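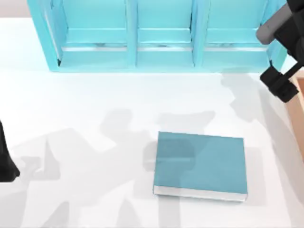
About Rernow

Rernow writes the rules that other people's robot arms are supposed to follow. We are a small company, we have been told we are a fussy one, and we have a 66-page house standard to back that up. If you have two arms, one table and a simulator, and you would like the results to mean the same thing in February as they did when you first ran them, you are who we work for.

We don't build robots. We don't sell simulators either. We sell written procedures, reviews of other people's written procedures, and a certain amount of disappointment, which is included in the price.

How we started

Henryk Czarnecka and Éabha Tierney met at McGrath, where they shared a test bench and very little else. Henryk ran the bench in the mornings and Éabha had it after lunch. Both teams were testing the same job, putting a book on a shelf, and both reported that it was going well. When somebody finally laid the two reports side by side, one team had been calling it a success if the book touched the shelf. The other wanted it upright, let go of, and still standing when the arm had backed off. Neither had written this down, as it was obvious.

They spent a long Tuesday writing it down. That document was four pages and started two arguments, one of which is still open. It became section 1 of the Trekholm Rules, named after the street the office was on, and everything we do has grown out of it.

The Trekholm Rules

The Rules now run to 261 clauses. Clients get the full set. Visitors to this page get the ones we repeat most often, usually on the phone.

Write the finish line first. Before anyone runs anything, the task sheet says what counts as done, what counts as nearly, and who decides. "It looked fine" has been proposed as a measure by several firms and we have declined each time.

Both arms are in the test. A second arm that does no work still takes up room, throws shadows and can be hit. Its parking position goes on the sheet with everything else. We have read a great many sheets that mention one arm.

Shadows stay in. It is tempting to switch them off in simulation because the picture is cleaner and the scores go up. Real rooms have lights in them. If you must run without, label the run.

Change one thing. Move the object or move the light or swap the gripper. Teams that change all three on a Friday afternoon are welcome to explain the results to us, and we bill by the hour.

Keep the failures. If you ran 1000 attempts, we want 1000 attempts. A folder called "good ones" is grounds for starting again.

Simulated means simulated. Any picture or figure that came from a rendered scene says so, in the same size type as everything near it. This is clause 34, and it applies to our own website.

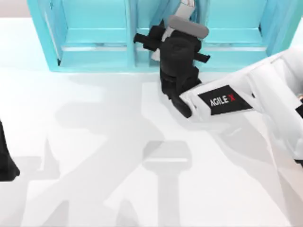
Simulated shelf task, with an object in the gripper. Rendered scene (clause 34).

What we do all day

Most of our work is reviews. You send us your task sheets, your logs and your renders, and we send back a marked-up copy with questions in the margins. The questions are polite. Éabha goes through them before they leave the building and takes out the ones that aren't.

We also write standards from scratch for teams that have none, and we run Ninex, a two-day course in which engineers swap task sheets with a stranger and try to repeat each other's tests from the paper alone. No talking is allowed until the second day. Attendance is good and morale tends to recover by the closing coffee.

What we don't do is safety certification for machines that work near people. That takes an accredited body, and we will happily tell you to go and find one before you plug anything in. Our rules cover whether your test says what you think it says. They won't keep anybody's fingers attached.

Who we are

Henryk looks after the Rules and is the only person allowed to add a clause. Anyone may propose deleting one. This has happened twice, and both clauses came back with extra wording.

Éabha runs reviews and training. She wrote the chapter on naming files, by some distance our most requested and least obeyed.

Working with us

Send us one task sheet, any task, exactly as your team uses it now. Please don't tidy it up first. We'll mark up the first page at no charge, and you can decide from there whether you want to hear about the rest.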